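How to Look Up an Old Drowning or River Death in Your Family

Most families have a story like this one. A great-uncle who "went into the river" and was never talked about again, or a cousin of your grandmother's who left for work one morning and turned up downstream the following week. In mine it was Teodoro Aguirre, my mother's uncle, who drowned at Breston in April 1949, and for years all I had was his name and a funeral card with a bent corner.

I've now been through this kind of search for my own family and for several friends, and I've made every mistake there is to make (including a whole afternoon spent reading about the wrong Aguirre, who I'm happy to say lived to a great age). So pour yourself something warm and let's go through it slowly. You don't need any training, just patience and a notebook.

Before you begin

Write down what the family says, even the parts that don't agree. My aunt swore it happened at night. My mother said it was broad daylight and that a bargeman saw the whole thing. I put both versions down, with the name of the person who told me, and I was glad of it later when the inquest notes gave the time as early evening and I could see how both stories might have grown.

Try to get hold of these, if you can:

The full name, and any other spellings the family used
A year, or a span of years
The town or county where the body was found, and also where the person lived
A trade or an employer
The cemetery, if anyone remembers it

The place of finding matters more than people expect. A river doesn't care about county lines, and the paperwork usually follows the place where the body came ashore. Hok-lam Su, a friend from my local history group, looked for his grandfather's cousin in Vustbridge records for months. The poor man had fallen in at Vustbridge, but he was found well below the town, and every page was sitting in the next county's courthouse.

Step 1: Find the death record

Start with the death certificate or the entry in the death register. Write to the county clerk or the state vital records office and ask what years they hold, what they charge, and who is allowed to request a copy. Rules vary a good deal from state to state, so do ask first and pay second.

Look closely at the cause of death when the copy arrives. You may see "drowning" by itself, or "found drowned," and those little words are worth a moment. "Found drowned" was often used when there was no evidence to say how the person came to be in the water. It doesn't mean anyone suspected a crime, and it doesn't rule one out either.

Step 2: Look for the coroner's file

A sudden death with no doctor present would normally go to the coroner, and an inquest might be held. If you're lucky, the file has witness statements in it, and sometimes a list of what was in the person's pockets. I cried over mine, I don't mind telling you. He had a tram ticket and a pencil.

When you write to the archive, keep the letter short and put the facts at the top. Something like this works nicely:

"I am looking for an inquest file for Teodoro Aguirre, who drowned at Breston in April 1949. Could you tell me whether coroner's records survive for that year, and whether they are open to the public?"

Ask for the index first if there is one. Older files are sometimes boxed by year with no names on the outside, and a kind archivist can save you a great deal of page turning. If you do visit in person, call ahead, because older boxes are often kept in another building and have to be sent for. 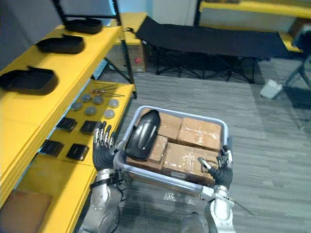 Step 3: Read the newspapers

Local papers loved an inquest. They often printed testimony at a length that would surprise you, and where the coroner's file has been lost, the paper may be the only account left. Search a week or two either side of the death, and then search again a month later for the verdict.

Try the search without a name, too. A body that hadn't been identified would be reported as "unknown man" or "sailor, aged 30 or thereabouts." Hajar Metwally found her great-grandfather in a 1903 paper that way, by searching for the name of the wharf and the word "overcoat."

Do remember that reporters worked fast. If the paper and the file disagree about an age or a street, note both and keep going.

Step 4: Ask about police and harbor records

These are patchier. Many small departments threw out their old daybooks, but some passed them to a library or historical society, so it's worth a polite letter. On a working river there may also be a harbor master's log or a lock keeper's journal, and those can give you the height of the water and the weather on the day.

Step 5: Put it in order

Lay everything out by date and write one line for each item, with its source. Leave the gaps as gaps - it's tempting to fill them in, especially late at night when you've grown fond of the person. I still don't know why my great-uncle was on the towpath, and my page says so.

What it may cost

Copying fees differ from one office to the next. I paid $2 a page for the inquest notes, and the whole file came by mail in a plain brown envelope. Ask for a page count before you order.

If you have a question about your own search, leave it in the comments with the county and the year, and I'll answer when I can.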